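Farnov Toy Library
Thu 23 March

Hello, friends! I promised a few of you a proper update on the great shelf clear-out, and since I can never say anything in one post (you know me by now), get yourselves a cup of something and settle in. A little thread about shape sorters, and one blue one in particular.

2/
We have been going through the baby and toddler shelves since before the holidays. I started in December with very good intentions and a stack of sticky labels, and then the snow came, and then I caught the cold everyone had, and the labels sat on the windowsill looking at me. So this week I finally got to the sorters.

3/
Blue shape sorter, and one dark piece out with it in each photo.

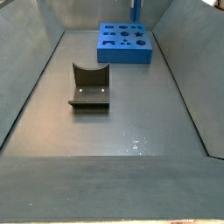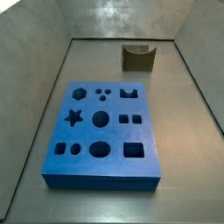 4/
I love this kind. I know the ones with the singing lids get all the attention when families come in on Saturday mornings, but a plain chunky block with shapes cut into the top will keep a child busy in a quieter, deeper sort of way, and the grown-up in the next chair gets to finish a sentence!

5/
My favorite thing about it is the mix. There's a star, a good big circle, and then that wonderful arch. Most of us grew up with circle, square, triangle and that was your lot. An arch asks a bit more of you. You can have it in your hand the right way up and still be facing it the wrong way, and then comes the turning and turning, and the face they make when it's right. I could watch it all day.

6/
For anyone who has one of these at home and a little one who gets cross with it, let me pass along what has worked for our families over the years. Start with one piece. Just the one! Put the rest in a bowl behind you, or in the next room if your child is the sort who can smell a hidden toy (mine was). A whole heap of shapes at once is a lot to look at when you're small.

7/
Begin with the circle if you have one, because there's no wrong way to turn it. Let them drop it in and take it out and drop it in again until you are thoroughly bored, and then let them do it a few more times after that. The star can wait for another day, and the arch for another week.

8/
Yaryna Horobets, who ran our Tuesday playgroup for years before she moved out to Talolstead, taught me to say "turn it" and then sit on my hands. I still find this terribly hard. You want so badly to reach over and nudge it! But a child who has been left alone to get one piece in will nearly always go looking for the next.

9/
And if they'd like to stack the pieces, or line them up along the rug, or post them down the side of the couch, let them. That counts as playing. Maybe check the couch before you return the set, though. I say this with love.

10/
Which brings me to the part where I nag a little. Missing pieces! Please, please look in coat pockets, diaper bags, toy trucks and the bottom of the stroller. One of our sorters came back last year without its oval, and the poor family searched for a month before it turned up inside a rain boot. We were so pleased to see it that I wrote them a thank-you card.

11/
If you do lose something, just tell us. There's no fine and there never will be. I would so much sooner know than find out when the next child is sitting there with an empty hole and nothing to put in it. We keep a jar of odd pieces at the desk and you'd be surprised how often something in there will do.

12/
Cleaning, as a few of you asked after my last post. I wipe things down with a soft cloth and a little mild dish soap in warm water, then a second cloth with plain water. For anything with deep holes I wrap the cloth around the handle of a wooden spoon and go down into each one, and a cotton swab does for the tiny ones. Cracker crumbs get absolutely everywhere, and raisins are worse.

13/
Then I leave everything out on a towel overnight before it goes back in its bag. I used to skip this when I was in a hurry and I was sorry every time. A damp toy in a closed bag has a smell you don't forget.

14/
Speaking of bags, Maëlle Hiebert has sewn us 6 new drawstring ones out of an old striped curtain and they are beautiful, much nicer than anything we could have bought. The sorters get first pick. Each bag will have a card tied to the string with a drawing of every piece that belongs in it, so you can tick them off against the drawing when you pack up at home.

15/
The drawings are by me, so please be kind. I spent most of Sunday evening on stars and they still lean to the left.

16/
We now have more than 80 toys ready to borrow on the toddler side alone, which makes me so happy when I think of the two sad shelves we began with. Puzzles are next, and I will admit I've been putting them off. There is a box marked PUZZLES (MIXED) that I don't like to make eye contact with.

17/
Kaede Yokoyama has offered to come by and keep me company through the puzzle box, and she is bringing her lemon cake, so I expect we'll get very little done and have a lovely time. If you'd like to join us, come along after lunch any weekday next week and knock at the side door, the front one sticks.

18/
One last question for you all, as I'm making up the wish list for spring. What did your child play with for far longer than you ever expected? Big or small, store-bought or a saucepan lid. Tell me in the replies, I read every one, usually in bed with my glasses on crooked. Good night, everybody!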